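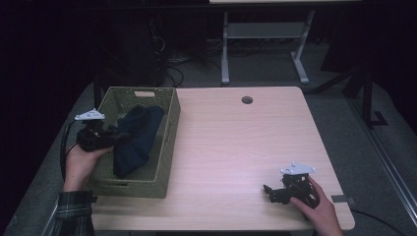
A gripper in each hand, with the navy cloth in the woven basket.

Duvelo hand-held grippers (pair) -- my review

I paid $1,128 for the pair, plain version, no case. The deluxe bundle is $1,595 and gets you the case, spare fingers and a longer licence for the Nulach recording software. I went for the cheaper one and I'd do it again, though I do sometimes look at the case on the website and sigh.

If you've tried teaching a robot arm by remote control, you'll know the feeling. You move your hand, the arm thinks it over, the cloth slides off the finger and you say a rude word. I did a whole winter of that with the Draruneck controllers and my towel folding never got past hopeless. With these you skip the arm completely while you're recording. You hold the grippers, you do the job yourself, and the robot learns from that later on. My first go was a cloth out of a basket, and I was so pleased with how natural it felt that I kept at it until dinner was late (sorry, family).

In the hand

They're black, a bit chunky, and they sit nicely enough once you stop strangling them. I held on far too tight at first and had a sore thumb for a couple of days. The fingers open and close with your own hand and you can feel through them when you've got hold of fabric, which I never had with a joystick. Each one has a white triangular plate screwed on top. I bumped mine together constantly in the first session, so keep your elbows out a bit more than feels normal!

Cloth is where they shine, in my opinion. Bunched up stuff in a basket is a pain for any gripper, and being able to feel your way down to a fold and tug it makes a huge difference. Small stiff things are okay. Coins, forget it.

The cable drives me a little bonkers. It wants to sit right where you're working, and if you don't run it down beside your wrist before you start, you'll be recording yourself fighting a cable. I ended up clearing the floor around my table too, because I'm a tripper.

The camera view

Each gripper has its own camera, looking out past the fingers. I love this part. You get both finger tips along the bottom and whatever's in front of them, so when you play a take back you can see straight away whether you lined up properly or were just waving at the basket. With the fingers open over bare table you get a lovely wide gap to aim with. A pale tabletop suits it really well, since the fingers are so dark that the tips stand out a treat. Overhead light can leave a whitish patch on the wood, so have a look at your own table before you settle in for the afternoon.
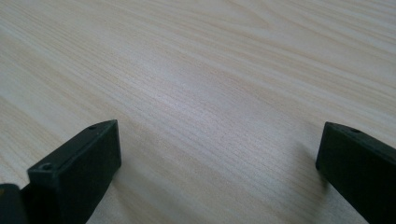
Setup and software

Nulach is fine. It's grey and plain and the buttons are tiny, but it saves your takes in order and lets you bin the bad ones without a fuss. Calibration took me 4 tries. The booklet has you do it on page 2, before it's told you which gripper is left and which is right, and I'd like a word with whoever signed off on that. Put a bit of coloured tape on one and move on.

I did get stuck on a licence message and wrote to support. Anca Enache answered the same day, was very patient with me, and sorted it in one email. She also said an update is due in August that lets you trim the start of a take. Yes please!

Versus the Azevedo set

A friend lent me her Azevedo pair for a weekend. They're lighter and the grip is nicer for small hands, but the fingers felt mushy to me and I kept losing hold of the cloth. If your wrists get tired easily, try those first. For laundry sorts of jobs I'd still pick the Duvelo.

Would I buy them again?

Yep. Four stars, with one off for the cable and that booklet. I'm on to pillowcases next and I'll add a note to this review once I've tried the update.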